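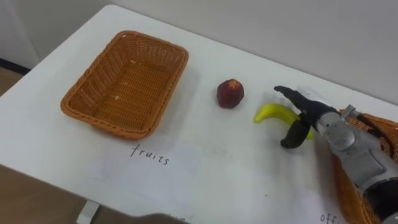
The sorting task in its simplest form: one arm, one basket for fruit, handwritten labels on the table.

Recording demonstrations for a two-basket sorting task

Posted 2018-09-08 by Kátia Miranda

This page covers how we record demonstrations for sorting tasks on the table in Kanonham. It is meant for people who have already driven the arms and know where the stop button is. If you have not, do the Leemans warm-up exercises first and come back.

The task used throughout is "put each thing in the basket its label names." The same steps apply to most tabletop tasks where a small number of objects go to a small number of places.

What you need

A clear table against a plain wall
Two baskets, wide enough for the gripper to open inside them
Plain white paper and a black marker
The object box, with its list
The recording machine with the current version of Givano
A second person for the first session of any new task

1. Write the task down before you record anything

Open a new task sheet in Givano and write one sentence that says what a finished episode looks like. For sorting, ours is: "Every object that started on the table is in the basket whose label matches it, and both arms are back at rest."

Then write down what counts as a failure. We use three: an object ends in the wrong basket, an object leaves the table, or a basket is knocked over. Anything else is a matter of quality and gets a note.

Do this even if the task seems obvious. Trilok Srivastava and I once recorded a whole morning of table clearing in which he released objects above the basket and I lowered them to the bottom before letting go. Both were fine. Mixed together, with no note saying who did which, they gave us a policy that stopped above the rim and hovered there.

2. Set up the table

Put one basket toward each side of the table, with the working area between them. Leave enough space between the baskets that the gripper can come down on an object without its wrist touching a rim. Try this by hand with the arm in free mode before you start.

Write the labels in lowercase, in marker, one word or short name to a sheet. Lay each sheet flat in front of its basket, on the side nearest the head camera. Handwriting is what we want for this task. Printed labels go in a separate set, and the two should not be mixed in the same session.

Creased paper is fine, but a sheet that curls up at the corner will catch on a finger sooner or later. Flatten it or write a new one. Do not use tape. It leaves marks on the table that stay in the same place across every later session, and a model can learn to use them.

Smudges on the tabletop are all right as long as they change from week to week. Wipe the table at the start of the day and leave it alone after that.

3. Check what the cameras see

Look at the head camera first. You want all of the middle of the table, the basket the active arm will be going to, and that basket's label. With the arm reaching in from the side, it will cover part of whatever is behind it. Some of this can't be avoided. A basket that is half hidden by the arm during a grasp is acceptable if it can be seen clearly at the start of the episode, with the arm at rest.

A label that runs out of view at rest is a different matter. If you can read only the first two or three letters, the model gets only those letters too. Move the sheet toward the middle of the table until the whole word shows, then check again with the arm at rest. Check it at every basket position you plan to use, as the near corners are where words get lost.

Next, look at each wrist camera with the gripper open, then closed on an object. Both fingertips should be visible in both.

Save one still from each camera in the session folder. When somebody asks in November why a batch looks different, those stills are the first place to look.

4. Plan your starting positions

Don't place objects wherever your hand happens to drop them. People think they are being random and they are not: most of us put long things sideways and leave an even gap between them.

Givano will print a placement list if you choose "layouts" from the task sheet. Each row gives a position and a heading for every object. For a new task, start with 34 layouts. Follow them to within a finger's width and don't correct a layout that looks awkward. If two objects end up touching, record it that way.

Include layouts with one, two and three objects. Single-object episodes are quick and give you clean grasps. The ones with more objects teach order, and they show the model what the table looks like when the job is partly done.

Swap the left and right baskets, together with their labels, halfway through. After that, swap the labels without moving the baskets for the last 10 layouts. If you skip this, fruit always goes left and the writing on the paper means nothing to the model.

5. Record the episode

Start with both arms at rest. Press record, wait for the tone, then wait one more second before you move.

Pick the object nearest the active arm first. For round fruit, come straight down with the fingers open on either side and close slowly. Round things roll when one finger touches before the other, so take the time to center the gripper.

For a banana, grip across the body with one finger on each side of the curve. Away from the middle, toward one end, is easier to reach in some layouts and perfectly usable, but the free end will swing as you lift. Lift slowly and let it settle before you move across. We want both kinds of grasp in the set. Aim for the middle in two episodes out of three and take an end in the other.

Keep the fingertips just off the table as you close. If they drag, back off and try again. Leave the retry in the recording. A missed grasp followed by a calm second attempt is one of the more useful things you can give the model. A missed grasp followed by five hurried ones is not, so stop after the third and mark the episode as failed.

Carry the object high enough to clear anything else on the table. Go over the rim — never brush along it — and lower the object until it is inside the basket before you open the fingers. Open, rise straight up, and go to the next one.

When the last object is in, return both arms to rest and hold for one second. Press stop.

An episode with three objects should take under a minute. If yours are much longer you are probably pausing to think. Look at the layout and decide on the order before you press record. Long pauses in the middle of an episode teach the model to pause.

6. Keep or discard

Decide right away, while you remember it. Givano shows three buttons.

Keep: the finished state matches the task sentence.
Failed: one of the written failures happened. These are saved separately and we do use them.
Discard: something was wrong with the recording itself, such as a dropped camera, a person's hand in view after the tone, or the wrong layout.

Don't discard an episode for being ugly. A wobbly carry that ends correctly is a keep with a note.

Write the note in plain words. "Gripped end, swung, ok" is enough. So is "rolled, second try."

7. Take turns

Change operators every nine layouts. Hands get tired before you notice, and the grasps get sloppy in the same direction each time. Changing over also puts more than one person's habits into the set.

Whoever is not driving resets the table and reads out the next row. Baskets get emptied at every reset. Check the bottom for crumbs and bits of packing material once an hour, and shake them out if anything larger than a speck has collected.

8. Check the batch

At the end of the session, run the batch check. It looks for short episodes, missing frames and arms that did not start at rest. Fix what it finds by re-recording the same layout on the same day if you can. The light in the room differs enough in the evening that a lone re-record stands out.

Then watch a handful of episodes at double speed, from the head camera only. Cover the labels with your hand and ask whether you could still tell where each object is meant to go. If you can, the layouts are giving it away, and you need more label swaps.

How many episodes

For the sorting task we stopped at 3000 kept episodes across all object sets. You won't need that to find out whether a new task is working. Train on the first full set of layouts, try it on the table, and look at where it goes wrong. If it fails at the grasp, record more single-object layouts with that object. If it grasps well and goes to the wrong basket, record more swaps.

Known problems

Smooth, dark round fruit slips if the finger pads are dusty. Wipe the pads with a damp cloth at each operator change.

The cable at the wrist can catch on a basket rim when the arm reaches low and close to the edge of the table. Move the basket a hand's width back. If the cable pulls tight, stop and turn the wrist the other way around before the next episode.

Label sheets slide when an arm passes low over them. Small shifts don't matter. If a sheet ends up in front of the wrong basket, discard.

The Mestby table is shorter than ours, and layouts printed for one don't fit the other. Choose the table name at the top of the layout page before printing.

Changes to this page go through Trilok. Send him the step number and the wording you want.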